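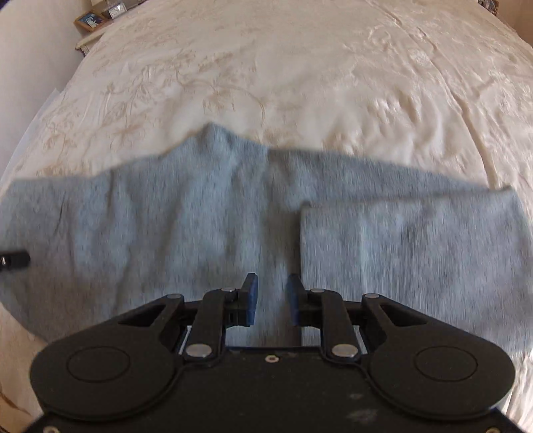

A light grey sweatshirt on an embroidered bedspread.

Reporting Conflict and Security
Handout 6: Curfews, cordons and the numbers in between

Reading for this week is the Tawhiri case packet, pages 1 to 26. Bring it with you. We will work from the timeline in the second half of class.

Background
Tawhiri is the packet's name for a border district under emergency rule. The provincial government in Drurkia ordered a night curfew in June after a dispute over a closed market road. Phone service was cut the same evening. Most early reports were filed from Fleltness, across the river, by reporters who could not enter the district.

Terms
Curfew: an order to stay indoors during set hours. Check whether it was published or only announced by loudspeaker.
Cordon: a closed ring around an area. People inside may be able to move within it.
Detention: being held, with or without a charge. Do not write "arrested" unless you know a person was arrested.
Restrictions: a vague word officials like. Ask which ones, where, and until what time.

The detention figures
The packet has two totals for the first month. The interior office gave 259. A lawyers' group gave 714. The office counted people still in custody on the last day. The lawyers counted everyone taken in at any point, including those let go within hours. Both totals could be correct. A story that prints one of them should say who counted and what was counted.
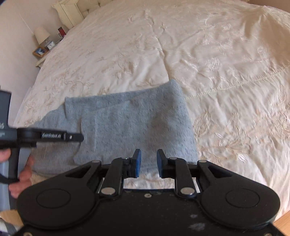

The crowd figure is a different kind of problem. The wire copy says 800 people marched to the Plultar bridge. The packet traces that number to one police officer speaking at the checkpoint, before the march had reached the bridge. Later versions dropped the officer and kept the number.

For class
Write a 150-word brief on the march using only what the packet supports. Put the source of each figure in the same sentence as the figure. Leave out the 6 p.m. statement, which we will cover next week with official denials.

Late briefs lose one grade step. Hand in a printed copy.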